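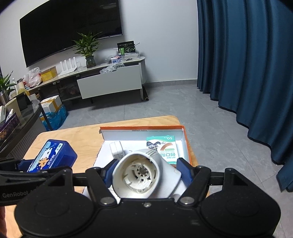 How much should go into one tray?
Only as much as lies flat in a single layer, with every label readable from where you stand.

4. Sorting small household items into the tray

This section covers the Osturley open tray when it is used on a table for mixed small items: first-aid boxes, plug adapters, fan parts and similar. For drawer and shelf mounting, see Section 6.

4.1 Before you start

Set the tray on a level table. Leave 100 mm clear on the side where you will stand. Wipe the inside with a dry cloth and let any cleaning product evaporate before you put in the paper liner.

Cut the liner to the inside floor of the tray. It may run up the walls a little but must not fold over the rim. Wenthorpe liner sheets are supplied in packs of 3 and can be trimmed with household scissors.

CAUTION: Maximum load is 3000 g, spread evenly. Do not carry a loaded tray by one side.

4.2 Loading

1. Put boxed items in first, against the back wall. Adhesive bandages stay in their carton so that the size and expiration date remain with them.

2. Turn each carton so the printed face is up and reads from the front of the tray.

3. Place plug adapters beside the cartons, pins down or to the side. Do not stack adapters on top of bandages.

4. Hold plastic housings, such as fan shells, by the outer wall. Do not lift them by the vanes or by the edge of the vent slots.

5. Lower the housing into the free area with its widest opening facing up. If it stands higher than the rim, that is acceptable as long as it does not rest on another item.

6. Check that nothing slides when the tray is moved a few inches across the table. If something does, add a second liner sheet.

NOTE: Boxes that are too large for the tray stay on the table to its left until the tray is full. Move them to the shelf afterward as one group.

4.3 Fan parts

Fan housings collect dust in the vents and around the hub. Brush them out before loading, away from the tray. A soft paintbrush is suitable. Parts that have been washed must dry fully; trapped water stains the liner and softens cartons.

CAUTION: Never place a fan that is still connected to a power source in the tray. Unplug it and wait until the rotor has stopped.

Keep screws from the same fan in a closed bag with the housing. The tray has no lid and loose screws will work under the paper.

4.4 Removing items

1. Take out the tallest item first, straight up.
2. Remove adapters.
3. Remove cartons last, and check the expiration dates while they are in your hand.
4. Replace the liner if it is torn or marked.

4.5 Replacement parts

Liner sheets, pack of 3: order no. 700
Clip-on label holder: see parts list, Section 9

Section revised 2 August 2019. Text: Anneliese Voß. Technical check: Attila Sárközi.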